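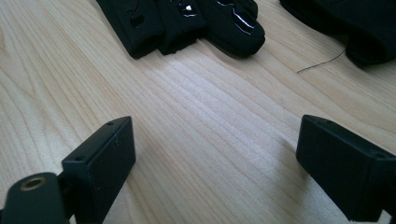 You can't put a piano in a horse float, my brother said, and then he said it again more slowly, as if I'd only missed it the first time on account of the speed.

I said people had moved pianos in worse. He asked which people. I said people generally, in history, and he went quiet in the way he does when he's looking for his good gloves.

The piano was in Orkirano, in the back of a hall that was being sold, and it was free if you could get it out by the fourth. I live in Thorlacius. If you don't know the road, it's five hours when it's dry and you don't stop, and we stopped a lot, because the float had one tail light that worked when it felt like it and my brother has a thing about bakeries.

I should say I don't play. I did once, up to the piece with the crossed hands, and then I grew eight centimetres in a summer and got self-conscious about my wrists. But Mum played, and I'd had a gap on the lounge room wall since March that I kept putting chairs against, and none of the chairs were right.

The woman at the hall had a clipboard and a cold. She said it weighed nearly 400 kilos, and had we brought the others?

"What others?" said my brother.

"The other men," she said, to both of us, which I let go.

We had a trolley, two doonas, a ramp that belonged to the horse and a quantity of blue rope. It took us most of the afternoon to get it down three steps. At one point the whole thing was leaning on my shoulder and it made this low, enormous hum – every string at once, right through my collarbone – and I started laughing and couldn't stop, and my brother yelled at me to stop laughing, and then he was off too. The woman with the cold came and held the door. She cried a bit when it went past. She said she'd learned to dance to it, and that the B flat had always been rubbish.

We got away at dusk. Outside Wotetti it started to rain and we pulled in under the awning of the old co-op, and I went round the back to check the doonas. There was a card tucked inside the lid that I hadn't noticed, all soft at the corners, with the tuner's visits written down it in different inks. The last one just said "B flat – again." 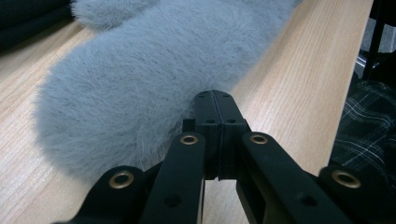 Grey fur on pale wood.

We didn't get home that night. The bridge was shut past Noltatetti, so we took the only room at the pub, which had one double bed and a folding thing that my brother won on a coin toss and regretted. He lay there with his feet over the end and asked me in the dark if I remembered Mum doing the hymn with the wrong words. Of course I remembered. He sang it anyway, all the verses, including the one about the postman, and somebody next door banged on the wall and then, I swear, joined in for the last line.

In the morning the trip meter said 1,227, which made no sense until he admitted he hadn't reset it since the footy.

Three of the neighbours came out when we backed up the drive. They were no use at all, but they had a lot of opinions about angles. We took the front door off. We took the door frame off as well, a bit, not on purpose. And then it was in, against the wall, still in its doonas, and it was too long by the width of my hand, so it sits partway across the window and you have to reach around it to get at the blind.

My brother lifted the lid and pressed the B flat. It went off like a spoon dropped in a sink.

"Well," he said, "that's coming out of your half," and went to put the kettle on.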